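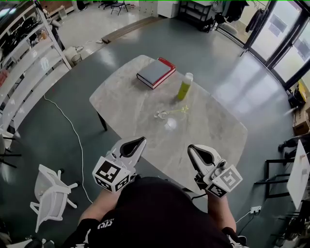

Livro de capa dura, frasco pequeno e flor artificial sobre uma mesa com tampo de padrão de mármore.

Lenen abre inscrições para o Pollamico, programa de arrumação dedicado à mesa da sala

8 de fevereiro de 2022 – A Lenen, empresa de organização doméstica, abre hoje as inscrições para o Pollamico, um programa de sessões práticas sobre a arrumação de mesas, estantes e outras superfícies de uso diário. As sessões decorrem no espaço Beaudoin e destinam-se a pessoas que usam a mesma divisão para comer, trabalhar e guardar objetos.

O programa tem 100 lugares na primeira edição, distribuídos por grupos pequenos. Cada sessão dura 135 minutos e é feita de pé, junto à mesa, com objetos comuns: livros, frascos, peças decorativas, papéis e material de escritório. Não são necessários conhecimentos prévios nem a compra de caixas ou acessórios.

O Pollamico resulta de um levantamento que a Lenen fez junto de 127 clientes do seu serviço ao domicílio, concluído em agosto. Os participantes registaram, durante duas semanas, os objetos que ficavam na mesa principal da casa ao fim do dia. Livros, correspondência e pequenos frascos foram as categorias mais referidas. Grande parte desses objetos tinha um lugar atribuído noutra divisão, mas acabava por ficar na mesa de um dia para o outro.

"As pessoas pedem-nos ajuda com o roupeiro ou com a despensa e, quando chegamos a casa, a conversa acaba sempre na mesa", afirma Úna Mulcahy, responsável pelo programa. "Começamos por três ou quatro coisas. Um livro, um frasco, uma flor. Decide-se o que fica, o que sai e para onde vai, e só depois se passa à estante."

A sessão está dividida em duas partes. Na primeira, os participantes separam os objetos que pertencem à mesa dos que estão ali de passagem e escolhem um destino para cada um. Na segunda, o grupo trabalha a ligação entre a mesa e o mobiliário próximo, em especial estantes abertas, armários baixos e cabides de roupa. É também abordada a arrumação de cadeiras dobráveis e de cabos no chão, dois pontos que a equipa da Lenen encontra com frequência em salas com várias funções.

Uma parte da sessão é reservada aos objetos decorativos. A orientação dada aos participantes é a de manter na mesa apenas as peças que possam ser levantadas com uma só mão quando é preciso limpar o tampo ou pôr a mesa. As flores artificiais, por exemplo, podem passar para uma prateleira durante as refeições e voltar ao lugar no fim. Para os livros em leitura, recomenda-se um canto fixo, sempre o mesmo, com um máximo de dois volumes.

Os líquidos são tratados à parte. Frascos de detergente, de cosmética ou de produtos para passatempos devem ser guardados fechados e na vertical, em armário, longe de papéis e de alimentos. A Lenen aconselha ainda a conservar os rótulos originais e a não transferir produtos de limpeza para recipientes sem identificação.

No final, cada participante recebe o caderno Gunine, com 70 páginas, que inclui folhas de registo semanal, um plano da divisão para preencher e uma lista de verificação para a mesa. O caderno não será vendido em separado durante a primeira edição.

"O caderno serve para continuar em casa. Quem preencher uma folha por semana fica com uma ideia clara do que vai parar à mesa e de onde vem", explica Úna Mulcahy.

As inscrições são individuais e podem ser feitas no sítio da Lenen ou na receção do espaço Beaudoin, até ao preenchimento dos lugares. Quem partilha casa pode pedir para ficar no mesmo grupo. Os participantes são convidados a levar até cinco objetos próprios, de preferência os que costumam ficar na mesa. Não são aceites objetos frágeis de valor elevado nem recipientes abertos.

Os clientes do serviço ao domicílio têm prioridade nas duas primeiras sessões. O calendário completo será enviado por correio eletrónico aos inscritos.

Sobre a Lenen
A Lenen presta serviços de organização doméstica ao domicílio e realiza sessões de formação para particulares. Trabalha com salas, cozinhas, roupeiros e zonas de trabalho em casa.

Contacto para a imprensa
Úna Mulcahy, responsável pelo programa Pollamico
Lenen, espaço Beaudoin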